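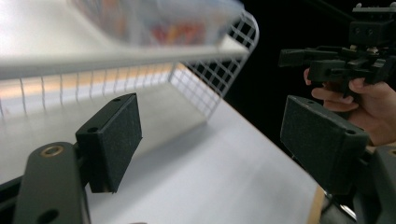

Myfanwy thinks the cuff is fine and the arms are the problem. Her note was waiting on the bench when I got in, and it says, in full, that a blood pressure cuff can't be blamed for being wrapped around a rolled-up sweater sleeve. Fair. Two of the readings I was ready to call drift came from the same person on the same cold morning, and he does own a sweater.

July, 8:40 a.m.

Home cuff comparison, continued. Up to 367 paired readings now, Bivonent cuff against the mercury column, which we are still allowed to have as long as it lives in its tray and we fill in the spill sheet. The spill sheet is longer than the protocol.

Systolic still reads high on the Bivonent when the arm is thin. Diastolic looks decent. The cuff we got from Molville does the opposite and does it with great confidence, showing a green check mark every time. I have started to distrust green check marks in general.

Redid the zero check on both before anything else. Bivonent came back clean. Molville took two tries, then came back clean, then beeped for no reason I could find in the manual. The manual has a page on beeps. This beep is not on it.

10:15

Koen wants the rest period cut from five minutes to three so we can get more people through before lunch. Tried it on myself. Systolic went up nine on the first reading, though I had also just been arguing with Koen. Leaving it at five. He may take this up with the protocol, which he wrote.

Also: no talking during inflation. I have now said this to everyone, usually during inflation.

Leak test on the spare tubing. Pumped to 250, clamped, watched for a minute. The gray tubing dropped 2, the clear tubing dropped 11. The clear tubing is the new stuff. Put it in a bag, wrote LEAKS on the bag, and put the bag in the drawer with the other bags that say LEAKS. Somebody should go through that drawer. I am writing this down so that it can be somebody else.

11:50

Went through the log file from the Kudus reader. It has 1,348 lines, far more than we have readings, and for a while I thought we had been robbed of data in reverse. It logs a line for every aborted inflation, every low battery warning, and every time someone wakes the screen to see what time it is. The clock on it is also an hour slow. So any pairing done by timestamp before today needs the hour added back. Jhun did the early ones by timestamp. Jhun, if you're reading this, I'm sorry, and the script is in the usual folder.

Checked ten of his pairs by hand. Eight are right once shifted. The other two have the left and right arm swapped, and I'd guess that's me and my handwriting. My L looks like an R that gave up.

Lunch was a granola bar. Own reading after: 128 over 79 on the column, 137 over 80 on the Bivonent. I do not have thin arms, so that spoils my theory a little. Took it again ten minutes later and got 126 and 129. Leaving all four numbers in.

2:30

Duván brought over the larger cuff size and we remeasured the people in between sizes, the ones whose arms fall in the overlap printed on the label. Small cuff gives the higher number every time. This is in every textbook and we have now confirmed it at some expense. What I didn't expect was how much the overlap differs between makers. The Betancur label lets you go three centimeters further on the small size than Bivonent does. I'd want to know who decided that, and on whose arm.

Ulises asks whether we can leave sleeve thickness out of the write-up. No. Adding a column for it: bare, shirt, other. Myfanwy wants "sweater" spelled out as its own entry. Done.

For tomorrow: new batteries in the Kudus, fix its clock, bare arms only until we have enough of them to compare. Ask Koen where the other tape measure went. Spill sheet signed, nothing spilled.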